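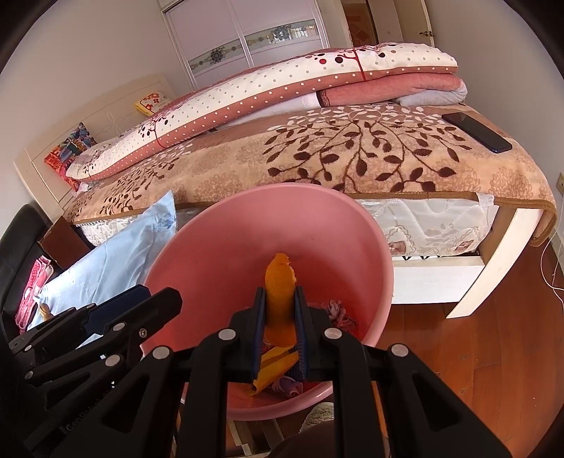

Episode 133

Toivo Kiiskinen had the orange cloth between the jaws, over the pink basin, and he was waiting for the planner to agree.

"Cloth held," said the laptop. "Confidence high."

"It said that about the sleeve of my sweater," he said.

Arif Cassim kept typing. Fendia's new release was supposed to know a cloth from a fold in a blanket. The release before it was supposed to know that too.

"Give it 15 more," Arif said. "Then we retrain."

"And then?"

"Then it's better."

"Better than what?"

Arif scrolled through the log for a while. The laptop announced that it had found five cloths, then eight, then a bed.

"Well, there is a bed," Arif said.

Toivo opened the jaws and started the next one.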